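Typing numbers again

28 October 2023

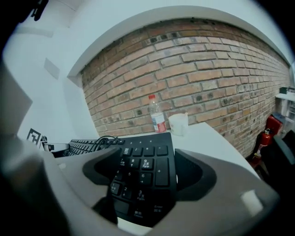

The number pad, black keys, white legends.

Quick one tonight, dinner's in the oven. I've been doing my budget by hand since July. Every receipt, typed in, one line each. Yesenia told me to get an app and I did try one, two days, it kept filing cat food under "dining out". Deleted.

So — spreadsheet. Date, shop, amount, done. First month was ugly. 118 dollars on coffee and I would of sworn it was half that. Not giving it up, just buying the beans now. Down to 46 last month, which feels ok.

Other leaks: a magazine I stopped reading, parking (always parking), and birthday presents bought in a panic. Ulises turns 40 soon and I've put 20 a month aside since summer. Feels very grown up.

Rules so far, if anyone wants them. Receipts go in the blue bowl by the door. Type them up before bed, not on the weekend, teh weekend never happens. Cash counts. Rounding is cheating.

Still no idea what to do about groceries. Goes up every month whatever I cook. Octavio swears by one big shop and a freezer full of soup — our freezer is the size of a shoebox, so no. Maybe lentils. Send me your lentil recipes, not the one with raisins please.

Timer's going. More next week.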